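Bernice Ametepe answers the door with a pair of headphones around her neck, and she does not take them off during the whole conversation. The second album of her band Pukeo is finished since last week, but she is still listening to it, looking for something to correct. "I know it is stupid," she says. "The files are already sent. If I find a mistake now, I can only suffer from it."

Pukeo are a trio from Follthorpe: Ametepe on voice and guitar, plus a drummer and a bass player who both prefer that she does the interviews. Their first record was made in a rented room and sold mostly at concerts. The new one is called Cuevas, and it is slower, darker and much quieter than anything I expected from them. On the first listening I was even a little disappointed. On the third I had stopped doing other things while it played.

I ask her why there are so few loud parts. She thinks for a long time before she answers.

"On the first record we were afraid of silence," she says. "Every time there was a hole, somebody filled it. I filled it with guitar, or the drums did a roll. When I listen to it now, I hear three people who want to be liked very much. With this one we made a rule that you must have a reason to play. There is one song where the bass does nothing for 2 minutes. He was standing there in the rehearsal with his arms hanging down. At first he hated it, and now it is his favorite."

The song is "Wisier," and it is the one that people who have seen the band recently will already know. It begins with her voice alone, close to the microphone, so that one hears the breath before each line. The word in the title does not exist in any dictionary that I own. She laughs when I mention this.

"It was a mistake in my notebook. I wanted to write something else and the letters came in the wrong order. Then I sang it like it was written, and it had a better sound than the correct word. I have asked myself if I should explain it in the booklet. But people have already told me what it means for them, and their explanations are nicer than mine." 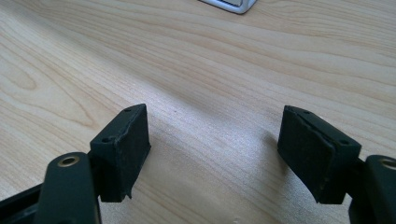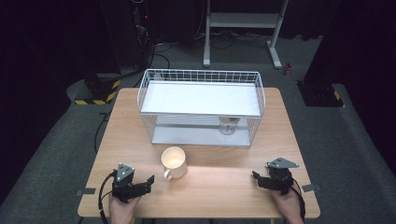 The lyrics on Cuevas are more personal than before, although she does not love this word. Several of them are about her grandmother, who sang in a church choir and who taught her to hold a second voice under a melody before she could read. "She would sing the main line and look at me, very strict, until I found the other one," Ametepe says. "If I went to her note, she stopped. She did not say anything. She only stopped and waited. I think it is the best music lesson I have had, and I was 5 or 6 years old."

One can hear this lesson in the harmonies. In "Lower Road" there are two voices, both hers, and for most of the song it is difficult to say which of them is the melody. I tell her that I tried to sing along and failed. This seems to please her.

The recording was not without difficulties. The band had planned to finish in April, but then they threw away nearly half of the songs and began again. I want to know if there was a quarrel. "There was a discussion," she says, and then, after a short pause: "There was a quarrel. The drummer said the songs were good. I said that good was the problem. It was not a kind thing to say to a person who had worked on them for a year. He did not call me for some days. Then he sent me a recording from his phone, a very simple rhythm with brushes, and this became the first song of the album. So we did not need to speak about it any more."

Do they miss some of the songs that they left out? "One. It had a really beautiful ending. But the beginning was boring, and you cannot ask people to wait for so long."

Cuevas was played almost completely live, with the three musicians in one room and the amplifiers turned low. Only some voices and a piano were added later. Ametepe admits that there are wrong notes and that she can tell me where they are. She does not tell me. The piano, which comes in the last two songs, is a bit out of tune in the high part, and she decided against having it tuned -- the bass player had written his part to it as it was, and when they tried another instrument the song became, in her words, "polite."

What interests me is how these quiet songs will work on a stage, in front of people who came to drink beer and talk with their friends. She has thought about this too. At their last concert in Follthorpe they opened with "Wisier," without any greeting, and in the first verse one could still hear the bar. "You must not sing louder then," she says. "Everything in you wants to go louder. I went softer, and I was shaking, but after one verse they were listening. Maybe not all of them. The ones in front."

The album comes out on Friday, December 8, 2023, as a download and on vinyl. A small tour follows in the new year, mostly in places where the band has not played before. She is looking forward to it, with the exception of the van, in which the heating works only on the driver's side.

Before I go, I ask what she listens to when she is not listening to her own record. She takes the headphones from her neck for the first time and holds them out to me. It is a choir, quite old and full of noise, and somewhere low in it is a second voice that I need some time to find.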